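Progress report to the Prajapati Fund
Neltetti Lapidary and Mineral Club – second report
Period covered: February to July

Where we are up to

We're past the halfway mark on the grant and I'm very happy to say the new workshop is running. When I last wrote, the saws were still in crates and the back wall had no power points. Members are now cutting and polishing three sessions a week, and the Tuesday night beginners' class filled up before we had even finished putting the notice on the door.

The grant had three parts: the workshop fit-out, the beginners' program, and the cataloguing of the Bilano collection. I'll take them in that order, then cover the money and what's left to do.

Workshop fit-out

Both trim saws and the larger slab saw are installed and in regular use. The slab saw took longer than planned. The bench we inherited with the building had a slight lean to it, and a slab saw on a leaning bench gives you wedges instead of slabs, so we had a new one welded up by Vaseck, the fabricators over in the industrial estate. They did a lovely job and threw in a drip tray at no charge. The saw has been cutting true ever since, and the first big piece through it was a lump of mookaite that had been sitting under someone's house for years. The colour inside was fantastic – mustard and plum in bands right across the face. Half the club came over to look.

The flat lap and the cabbing machine are in the second room, away from the saws, so the grit stays where it belongs. We've labelled the wheels from coarse to fine and put a rinse bucket at each station. It sounds minor, but one grain of coarse grit on a polishing pad can undo an afternoon's work, and contamination was our most common complaint at the old hall.

Ventilation is done. Water supply is done. The settling tank for the waste water is in but needs a second baffle, as fine slurry is still getting through to the last chamber. We're letting it stand overnight before draining and that's doing the trick for now.

Beginners' program

This is the part I've enjoyed most. Nine people started in the first intake and all of them finished, and several are now full members. The course runs over six evenings. People learn to read a piece of rough, mark out a shape, trim it, dop it, grind it and bring it up to a polish, and everyone goes home with at least one finished cabochon. We start them on agate and jasper, which are forgiving, and keep the opal for later (there is always someone who has brought opal).
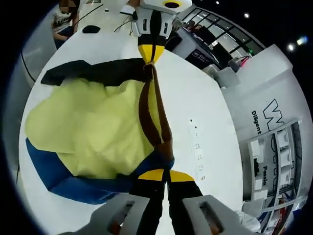
We made one change after the first intake. The dopping lesson used to be squeezed into the same night as trimming, and people were rushing it and having stones pop off the stick halfway through grinding. It now has most of an evening to itself. We also moved the safety talk from a handout to a walk around the machines, with everyone putting on glasses and an apron and finding the stop switch on each machine by hand. The second intake picked it up much faster.

Feedback forms from both groups were very warm. The main request was for a follow-on course in simple silver settings. We don't have the torches or the bench space for it at the moment, but I'd love to talk about it once this grant is acquitted.

The Bilano collection

For anyone at the fund who has joined since our application: this is the collection of local minerals and fossils left to the club in 90 shallow wooden drawers, with labels ranging from excellent to missing. Our job is to identify, photograph, number and rehouse it so that schools and visiting collectors can use it.

The zeolites, quartz and carbonates are complete. They're in new trays with acid-free card labels, and each specimen has a number painted on a small dab of white on its least interesting side. Where an old handwritten label survived we've kept it in a sleeve with the specimen, even when we think the identification is wrong. Old labels often carry a locality you can't get any other way, and several of these are from quarries that have since been filled in.

There have been some real surprises. A tray marked only "calcite, various" had a beautiful group of stilbite sitting at the back of it. A drawer of what we took to be road gravel turned out to be fossil wood with the growth rings showing clearly once it had been washed. We've also found more than 100 specimens with no locality at all. We'll keep the better ones for teaching, where it doesn't matter so much, and set up a touch table with the rest.

The sulphides are the slow part. Some of the pyrite and marcasite has started to break down, and it had already eaten through the bottoms of two trays when we opened them. We've separated the affected pieces, brushed them clean and put them in sealed boxes with silica gel. A few are beyond saving. We'd like to use part of the contingency for a dehumidifier in the store room, which would help everything else in there too.

Money

Spending is close to the budget you approved. The saw bench was an extra, but the electrical work came in under the quote and nearly covered it. Consumables are running higher than I allowed for, mostly diamond blades and polishing powder, and that's simply because the workshop is busier than we expected. We've brought in a small session fee for members to cover it from here on. The full statement is attached with receipts.

Still to do

The second baffle for the settling tank. The sulphides and fossils in the collection. A third beginners' intake, which opens in August and already has a waiting list. The open day, now planned for October so it doesn't clash with the gem show.

We also need your decision on the dehumidifier. The quote is behind the financial statement. If the answer is yes by the end of the month, we can have it running before the humid weather starts.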